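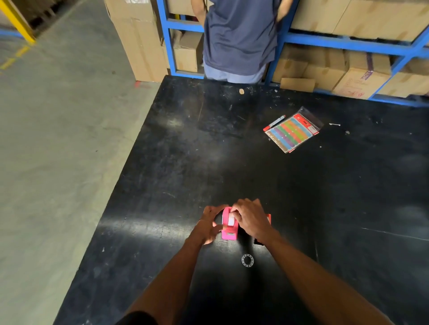

A reader's comment on the first version of this page said that visitors to an automation open day want to see the arm move, and that a bench where people load tape dispensers by hand is a waste of floor. The bench stays in the procedure. At the May open day in the Gesturthorpe warehouse it held visitors longer than the arm did, and most of the useful questions about the arm were asked by people who had just tried the task with their own hands.

This page explains how to set up and run a tape-loading demonstration with two stations: a manual bench and a robot cell doing the same job. It assumes the cell is already commissioned and the risk assessment for visitors has been signed off. It does not cover programming the arm.

What the demonstration shows

The task is to seat a roll of tape in a small hand dispenser so that it turns freely and the free end reaches the cutting edge. A person does this without thinking much about it. One hand holds the body, the other presses the roll, and the fingers feel when it is in place. For a robot, each of those becomes a separate problem: grip force on a light plastic body, alignment of the roll, detection of the seated position, and handling of a sticky, flexible end.

Visitors do the task first and watch the robot second. Reversing the order was tried at Stostwood. People watched the arm, found it slow, and left before reaching the bench.

Equipment

Manual bench
Work table, large enough for two people side by side
Small tape dispensers, in more than one color and body shape
Tape rolls to fit every dispenser type
Marker pen and adhesive labels for tagging finished units
Bins for loaded units, empty units and scrap
Cut-resistant finger cots

Robot cell
Lozano arm with the parallel gripper and soft finger pads
Fixture plate with dispenser nests
Roll magazine
Hitance logger, connected to the cell controller
Fixed guarding or light curtain, as specified in the risk assessment
Spectator screen with the live force plot

Check that every tape roll fits every dispenser of its type before the day. Core diameters that are nominally the same can differ enough to jam a nest. Stock at least 50 rolls for the bench. Rolls used by visitors pick up dust and skin oil along the sides and should not go back into the robot's magazine.

Laying out the floor

Place the bench so that visitors standing at it can see the cell without turning around. In a working warehouse this usually means setting up beside the racking, with stock still on the shelves. That is acceptable if picking has stopped in the adjacent bays or if the pickers have a clear route that does not cross the visitor route. Agree on this with the shift lead in writing. At Gesturthorpe the aisle line already painted on the concrete served as the visitor boundary, and it was worn in places, so it was doubled with floor tape the evening before.

Leave 15 feet between the bench and the cell guarding. Less than that and the queue for the bench backs up against the guarding. More than that and people stop connecting the two stations.

Overhead warehouse lighting puts a bright band of glare across a black tabletop like the one in the photo. The eye copes with this. A camera looking for the edge of a clear part often does not. If the cell has a vision system, cover its work surface with a matte mat and do the final calibration with the same lights switched on that will be on during the visit. Do not calibrate under daylight from an open dock door and then close the door.

Preparing the bench

1. Wipe down the table. Scuffs do not matter; grit does.

2. Set out the empty dispensers at the left and the rolls at the right. Left-handed visitors can switch them.

3. Keep labels in their packet until they are needed, and keep the marker with them at the back of the table, out of the working area.

4. Put the scrap bin within reach. Small offcuts and loose plastic parts collect quickly on a work surface, and clear ones are hard to see against it. Clear the table between groups.

5. Put one loaded dispenser of each type where visitors can pick it up and compare.

Running the manual task

Give the instructions once, then let the visitor work. The sequence is as follows.

1. Hold the dispenser flat on the table with one hand wrapped around the side, fingers over the top edge.

2. Lower the roll into the body with the free end toward the cutting edge.

3. Press on the roll with the fingertips of the other hand until it seats. The position is the one in the photo: left hand on the body, right hand coming down from the upper right onto the roll.

4. Turn the roll by hand. It should move without scraping.

5. Draw the free end forward and lay it on the teeth. Do not press down on the teeth with a bare finger.

6. Write the bench code on a label, apply it and put the unit in the bin.

Step 5 needs supervision. The cutting edge on these dispensers is a short strip of small metal teeth, and while the roll is being pressed home the fingers are directly above it. Finger cots go on before the dispenser is picked up. Children do steps 1 through 4 only, and a staff member finishes the unit.

Do not time visitors. A stopwatch was used at Stostwood and produced two problems: people rushed the cutting edge, and the discussion turned into a contest between the person and the arm, which the arm loses on speed every time. The better question to put to visitors is how they knew the roll was seated. Most say they felt it. Some say they heard it. Ask them to remember the answer and take them to the cell.

Running the robot task

Before the first group arrives, run the full cycle 13 times without a fault. Any fault restarts the count. This takes most of an hour and should be scheduled that way.

1. Confirm that the guarding interlock is closed and the cell is in reduced-speed mode. Leave it in reduced speed for the whole event, including when there are no visitors.

2. Load the nests and the magazine. Use new rolls only.

3. Start the Hitance logger and check that the force trace appears on the spectator screen. If the trace is flat, the sensor has not been zeroed. Stop, zero it and start again.

4. Start the cycle. The arm picks a roll, moves above the nest, lowers it and begins the insertion.

5. Point to the trace as the roll makes contact. The force rises, drops sharply as the roll seats, and rises again against the bottom of the body. The drop in the middle is the event the visitors felt at the bench.

6. Let the cycle finish before taking questions. Talking over the insertion loses the group.

7. Every few cycles, load a nest with a dispenser turned slightly out of line. The arm should make contact, find no drop, back off and try a search pattern. This is the part of the demonstration with the most to see.

If the search fails, the cell stops and calls for an operator. Do not hide it. Explain what the trace showed, open the guarding according to the site procedure, correct the part and restart.

The free end of the tape is not handled by the arm in this demonstration. The rolls come with a folded paper tab, and a staff member positions it after the unit leaves the cell. Say so before someone asks. Work on picking up the free end with a second gripper is under way, and early results are too inconsistent to put in front of the public.

Group size and flow

Two people at the bench and up to six at the cell is comfortable with two staff. A full pass lasts roughly 15 minutes, including questions. Run the bench and the cell as one tour with one guide. When they were staffed as separate stations, the second guide repeated half of what the first had said.

The route should end away from the bench. A table of printed material by the exit draws people forward and frees the working area for the next group.

Common faults

Roll seats in the bench dispensers but not in the nests. Check the nest height shims. The Lozano fixture plate ships with shims for the taller body style.

Force trace shows a drop on every cycle, including empty ones. The finger pads are slipping on the roll. Clean the pads with isopropyl alcohol and let them dry. Replace them after 500 cycles.

Arm stops above the nest with a vision fault in the afternoon only. Look for light from a door or skylight that was not there during calibration.

Dispensers skid on the table when visitors press on the roll. A thin rubber mat solves it, but it also makes the task easier and changes what people report feeling. We leave the table bare and tell them to grip harder.

Interlock trips with no one near the guarding. At Gesturthorpe the cause was a sheet of loose cardboard that had slid down from beside the racking and moved in the draft. Walk the perimeter and remove loose packaging before opening.

Packing down

Export the Hitance log before powering off the controller; the buffer is cleared on shutdown. Empty the magazine. Sort the visitor-loaded dispensers by whether the roll turns freely, and keep the ones that do not. They are good misaligned samples for the next event, and the arm sees faults in them that staff would not have thought to build.

Revision note: shim advice and the pad replacement interval were added after the May open day. The floor layout section now applies to both Gesturthorpe and Stostwood.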